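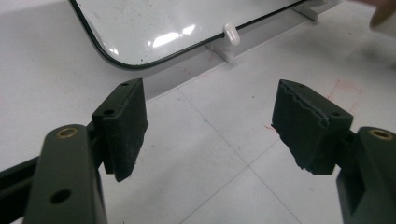

The pad that let go

I promised in November that I would write more often about my work with the hand-held gripper, and then I wrote nothing. So now I write about a failure, because it taught me more than the good weeks did.

For readers who are new: we record how a person moves things with a hand-held gripper, and later a robot arm with the same fingers tries to learn from these recordings. The fingers are green plastic and each one carries a black pad on the inner side. The pad is the only part which should touch the object. I have now done a little over one season of this work in Mavville, mostly on my knees, on a tiled floor.

The trouble came on 9th February. The task was simple: take a glass jar by the neck, lift it, put it down one tile further away. I had done this many times. On that day the jar turned in the grip while I was lifting. It did not fall straight. It first rotated slowly, as if somebody was unscrewing it, and then the lower part swung out and it dropped from the height of my knee. The glass broke and a piece cut Fatima on the ankle. It was a small cut, but she was wearing sandals and I had said nothing about it, and this I count as my mistake and not hers.

My first thought was that I had squeezed too weakly. I looked at the recording and the fingers were closed the same as always. My second thought was dust on the glass. We washed another jar, dried it and tried again over a folded blanket, and it turned again, in the same direction.

Only then I looked properly at the pads. I am a little ashamed of this, for the pads are in front of my eyes the whole day. The left one is slightly worn and has begun to fray at its lower corner. The right one is much worse. Along the top there is a wavy seam where the layers look torn or uneven, and the bottom edge is ragged. If you press such a pad against a flat box, you notice almost nothing. But a jar neck is round and touches only a narrow strip, and when the strip sits on the bad seam, one side holds and the other side gives way.

I wrote to Fergus Gillies, who printed the fingers for us, and he asked how many grips the pads had done. I did not know. I went through the recordings and found the answer: 2000, on the same pair, without one change. Fergus changes his after 800. He was very polite about it, but he used the word "eight hundred" three times in one message.

There is also a second part of the problem, which is less visible and troubles me more. A pad does not fail in one moment. It becomes softer here and looser there, and the hand of the person adapts. I think that for some weeks I was turning my wrist a little to help the weak side, without noticing. All these small corrections are now in the recordings, and the robot will learn them as if they belonged to the task. Heino says we should throw out the last 6 sessions. I would like to keep them and mark them. We have not agreed yet.

What I do differently now:

I look at both pads before I start, from the top and from the side, and I pull gently at the corners with my fingernail.

I write the date of each new pair on a strip of tape, and I keep the count in the same notebook as the sessions.

I change both pads together. One new and one old is a bad marriage.

No glass until the new pads have been tried with a plastic bottle.

Closed shoes for everybody in the room, me also.

The new pads from Trenari came yesterday in a very large box for such small things. They are harder than the old ones and smell strongly of rubber. I will fit them tomorrow, when Fatima is back with the small screwdriver.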